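Notas para la charla: "El banco de ajuste, dos brazos y la gente que ya estaba"
Iolanda Lins, taller de Vandonska
Martes, 22 de octubre de 2024

(Empezar sin diapositiva. Saludar, dar las gracias a Cremilda Queiroz por la invitación. Pedir perdón una sola vez por mi español y no volver al tema.)

Trabajo en Vandonska desde hace 10 años. Reparamos y calibramos instrumentos pequeños de medida, y también preparamos los juegos de piezas que salen con cada instrumento. Somos 226 personas en la planta, pero hoy quiero hablar solamente de un banco y del equipo que trabaja con él, que son cuatro personas. Prefiero contar bien una cosa pequeña que contar mal una grande.

Cuando la dirección nos comunicó el proyecto Lastis, en abril, la palabra que usaron fue "apoyo". La palabra que se usó en el vestuario fue otra. Digo esto al principio para que ustedes sepan desde dónde hablo. Yo era la responsable de turno y no sabía contestar a casi ninguna pregunta.

(Pausa. Pasar a la primera diapositiva.)

Antes de tocar las piezas reales, el banco se prepara en simulación. Ponemos objetos corrientes encima de una mesa, los brazos practican los movimientos, y las personas del banco miran y corrigen. Al comienzo lo hacía solo el técnico de la integradora, Cordeiro. Después de dos semanas pedimos que lo hiciera también nuestra gente, y este cambio fue para mí el más importante de todo el proyecto.
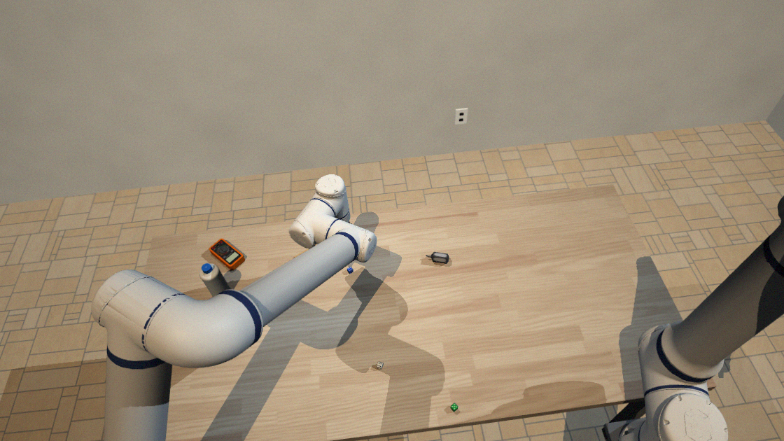 La primera cosa que aprendimos es que una persona con veinte años de oficio sabe mucho que no está escrito en ningún procedimiento. Sabe, por ejemplo, de qué lado se acerca la mano cuando hay otra cosa cerca, o cuándo conviene esperar. En el procedimiento antiguo del banco ponía "colocar la pieza". Nada más. Cuando tuvimos que explicarlo para una máquina, estas tres palabras se convirtieron en una reunión de una tarde entera.

Hubo discusiones. Dos compañeras tenían maneras diferentes de hacer el mismo paso y las dos trabajaban bien. ¿Cuál se enseña al brazo? Decidimos que no lo decide la integradora ni tampoco yo. Lo deciden las personas del banco, y si no se ponen de acuerdo, se prueban las dos maneras y se miran juntas. Esto cuesta tiempo. La dirección protestó un poco por el tiempo, lo digo con respeto.

(Aquí suele haber una pregunta sobre los números. Si no la hay, seguir.)

El plan hablaba de 2.000 movimientos de prueba antes de pasar al banco real. Nos pareció mucho y después nos pareció poco. Lo que el plan no contenía era una hora para que la gente pudiera mirar las pruebas con calma. La gente las miraba durante la pausa del café, y una pausa en la que se trabaja no es pausa. Lo corregimos en junio: ahora la revisión está dentro del turno y se paga como turno.

La segunda cosa es el espacio. Un banco con una persona tiene sus costumbres: la taza en una esquina, las gafas en la otra, el paño siempre a la derecha. Con los brazos, las costumbres de la mesa se acaban. Todo lo que está encima tiene que ser conocido. A mí me parecía un detalle, y para algunos compañeros fue lo más difícil de aceptar, más que el horario nuevo.

(Siguiente diapositiva. No leerla, dejar que la miren un momento.)

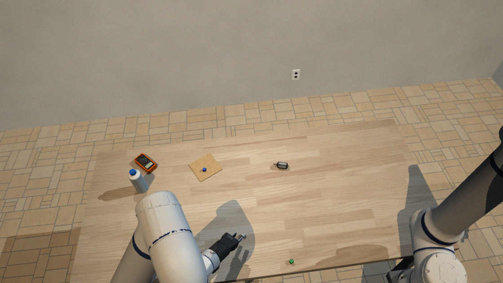
Quiero hablar ahora de la atención, que es para mí el verdadero tema. Antes, el cansancio del banco estaba en las manos y en el cuello. Ahora está en los ojos. Quien supervisa tiene que mirar cosas muy pequeñas durante mucho tiempo, y casi siempre sin intervenir. Un dado blanquecino con puntos oscuros, sujeto entre las puntas de los dedos de la pinza y levantado sobre la madera, ocupa muy poco en la pantalla, y debajo está la sombra gris del brazo, que distrae mucho. Un compañero me dijo que termina el turno más cansado que antes, y con la sensación de no haber hecho nada. Me parece que esta frase merece más respeto que muchos indicadores.

Por eso cambiamos la rotación. Una persona no supervisa más de cuatro sesiones seguidas, y entre ellas vuelve a un trabajo de manos. Dirker, la otra planta del grupo, lo hace de manera distinta, con personas que supervisan la jornada completa. No quiero criticar, ellos tienen otro producto. Pero en nuestro banco probamos esta forma y la dejamos.

La tercera cosa es la categoría profesional. El trabajo ha cambiado y el nombre del puesto todavía es el mismo: "ajustador de banco". La gente corrige trayectorias, escribe observaciones, decide si una prueba se repite. Esto, en mi opinión, es otra categoría y otro salario. La negociación está abierta y no puedo decir más en esta sala.

(Si Cremilda quiere comentar este punto, darle la palabra.)

Me preguntan a menudo si se perdió algún puesto. En el banco, no. Las cuatro personas siguen. Pero tampoco se sustituyó a la que se iba a jubilar del banco de al lado, y sería poco correcto por mi parte no contarlo. El efecto llega a veces por la puerta de atrás.

Para quien empieza ahora un proyecto parecido, mi consejo es que pidan desde el primer día ver las pruebas con la gente que hace el trabajo, y que lo pidan por escrito.

(Preguntas. Dejar el correo del taller en la pizarra. Recordar que el autobús de vuelta sale de la puerta norte.)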